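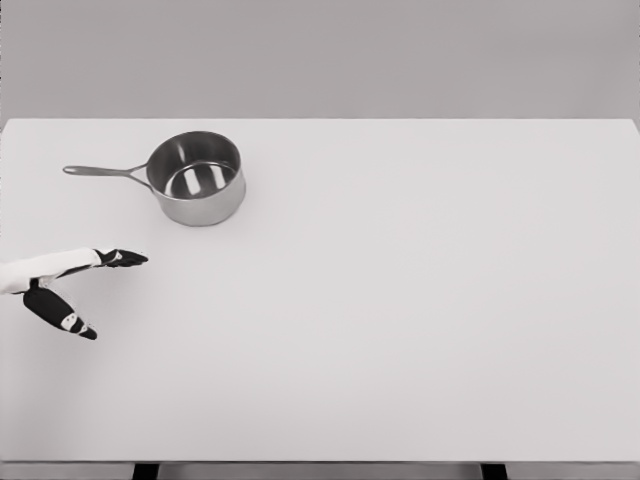
Every August my sister rents a house by a lake, and every August I end up at the sink with the pans while everyone else is out on the dock. I don't mind it. It does give me plenty of time to wonder when a machine is going to take over, and this past year I finally started asking people who might know.

My answer, for January 2022, is: not yet, and I'm more excited about it than I have ever been.

Take a saucepan. Picking one up is a chore so small we don't even call it a chore. You look, you reach, you grab the handle, and your wrist quietly deals with the fact that all the weight is out at the other end. A robot has to work all of that out. Shiny metal can confuse a depth camera. A long handle wants to twist in the grip. Put an inch of water in the pan and the whole problem changes, and then put it in a sink under two plates and a colander and it changes again!

Esi Ansah, who has spent years teaching robot arms to handle kitchen things at a small company called Netari, told me her team ran one pan lift 2000 times in simulation before they tried it on a real counter. It was nearly perfect on the computer. On the counter it managed 645 good lifts before they stopped to rebuild the fingers, and she was thrilled with that number. So was I, once she explained that the year before they had trouble getting to 200.

I love that story because it shows where we are. Simulation is cheap and patient, and you can drop a pan all night without denting anything. But a bare table with one object on it is a long way from my sister's rental, where the drawers stick and somebody has left a wet towel on the stove.

Shop floors are further along, and I think people forget that. Brunello Vitale runs the finishing room at Donati, a cookware maker, and he has 3 arms loading pans onto a polishing line. They do it well – every pan shows up in the same place, facing the same way. He still has people do the packing, where the lids and cardboard inserts come in every size, and he doesn't expect to change that soon.

So I would not clear a space in the kitchen just yet. I would watch the dull demos, though, the ones where a hand reaches for an ordinary pot and gets it, and then gets it again with the handle turned the other way. Those are the ones that make me grin. Dancing robots are fun, but I already have people in my family who dance. What I want is some help with the pans, and I think I'll be around to see it.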